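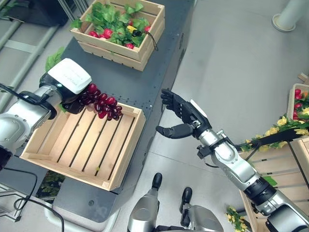 Yiran Li
Contributing editor, Automation Standards

Produce handling rules for two-armed robots are the working practices that cover how a robot picks up, carries and sets down fruit and vegetables near people. Most sites write their own, drawing on general robot safety standards and on food hygiene rules. The Rundden code, used mainly in packing and teaching labs, is a common starting point.

Grip. Soft items in clusters, such as grapes, are held as a bunch over the target crate before lowering. The code sets a grip limit of 8 newtons per finger for soft fruit and 10 for root vegetables. The second hand stays open and clear of the load unless the task calls for both.

Speed. With a load in hand, the arm moves at no more than 200 millimeters per second. The limit applies to both arms, even if only one is carrying.

Work area. Crates are placed within reach of the arms. Cables should not lie where the robot steps, and loose leaves are cleared from crates between runs – older versions of the code asked for this only at the end of a shift.

Contact surfaces. Hands that touch food are wiped down before each batch. Slatted wood crates are allowed for whole produce but not for cut produce.

Records. Each dropped or bruised item is logged with the grip setting in use. A review by Nadiia Kuzmenko covered 353 log entries from the Porum site and led to the present wording on clusters. The Bai supplement adds rules for walking robots, including where the feet may be placed beside a table.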